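Reading Room > Short Fiction > Procedures

Print this page | E-mail this page

NOTICE OF TRANSFER

The Griklow Office of Records wishes to advise all staff that the transfer of processors will proceed according to Schedule 3.

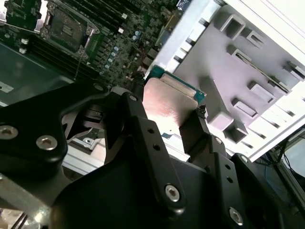 Under the Schedule, each processor is to be removed from its board, entered in the ledger and laid in a moulded tray until the Stojanović Archive sends for it. Processors are not to be stacked. A processor is not to be set down on a desk, a sill or the lid of another person's lunch, whatever the hour.

Staff have asked what the processors contain. The Office repeats its advice of January: a processor contains nothing. It is the part that did the working out. The records themselves were held elsewhere and have been forwarded to Skostthorpe, where they may be inspected on application. The Office has not been told how the applications are decided.

It is nevertheless acknowledged that processor 458 has been the subject of correspondence. This unit served the Births and Removals counter for 20 years. In that time it worked out the age of every person in the district each morning before the doors were opened, although no regulation required it to do so. When the practice came to light, the Office gave instructions that it cease. The ages continued to arrive on the counter printer, neatly set out, with the birthdays at the top.

Several members of the public had come to rely on this. A man from the river end attended daily to hear that he was one day older, thanked the clerk and went home. His name no longer appears on the list — the list had stopped carrying it one morning before the family came in to register the matter. The Office makes no finding as to how this was known.

The Archive has offered 3000 in compensation for the whole consignment. The offer does not state a currency. It has been accepted.

Following representations from the counter staff, the Office is prepared to vary the Schedule in one respect. Between its board and its tray, processor 458 may be held for as long as is reasonable. Staff who wish to say something may do so during this interval, in a normal voice. Remarks will not be entered in the ledger. Ollik Freight has been asked to keep its engine off while it waits at the side door, and has agreed in writing.

The counter printer will remain in place until the end of the quarter, as it belongs to a different department. It has been disconnected. Any pages found in it are to be brought to this Office unread, with the birthdays folded inward.

Enquiries about this notice should be made in person. The counter opens at nine.

By order,
The Deputy Registrar, Griklow

Contact the editors | Copyright remains with the author | Back to top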